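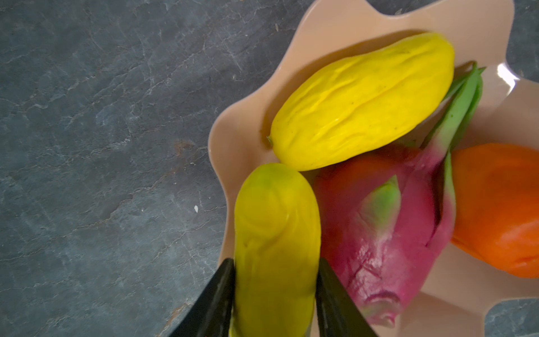 Tromton moves fruit-sorting robots into Drundiscombe training center, humans keep their chairs

DRUNDISCOMBE, July – Tromton, which packs gift fruit for hotels and offices, said today it will put two-armed robot stations to work at its Drundiscombe site after a long spell of practice on the same few pieces of fruit.

The company's 389 packers will keep their jobs and, according to management, most of their complaints. Lifting and placing single pieces will go to the arms first. Packers who want to can train as station leads, a role that pays more and involves a good deal of watching.

"I have arranged fruit for a living for years, and my wrists would like to thank the engineering department," said station lead Sumathi Arumugam. "The rest of me is waiting to see the new schedule."

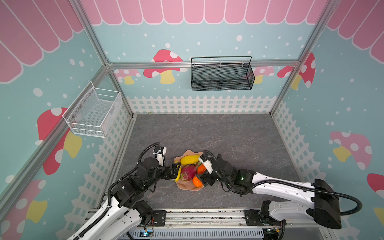 Training at Drundiscombe starts small on purpose. Each lead learns to set up a bowl, start a run and stop it before anything gets squeezed. The practice station has polka-dot walls, large cartoon mushrooms and a picket fence, and two white arms that reach for the same scalloped bowl of fruit. Staff have asked whether the break room could be papered to match. Management is looking into it.

Leads log every dropped or bruised piece, and a station must get through 1,000 practice picks before it is considered for the packing floor.
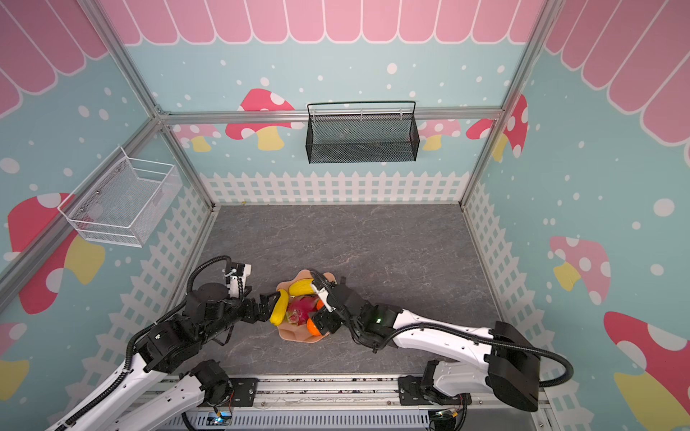

The logs have already changed a few habits. Packers now decide the order in which a bowl is filled, a matter that used to be settled by whoever was loudest.

"We wrote a very confident plan, and then the packers read it," said Barış Oral, head of operations. "The second plan is shorter."

Press contact: Sowmya Achari, Tromton press office, Drundiscombe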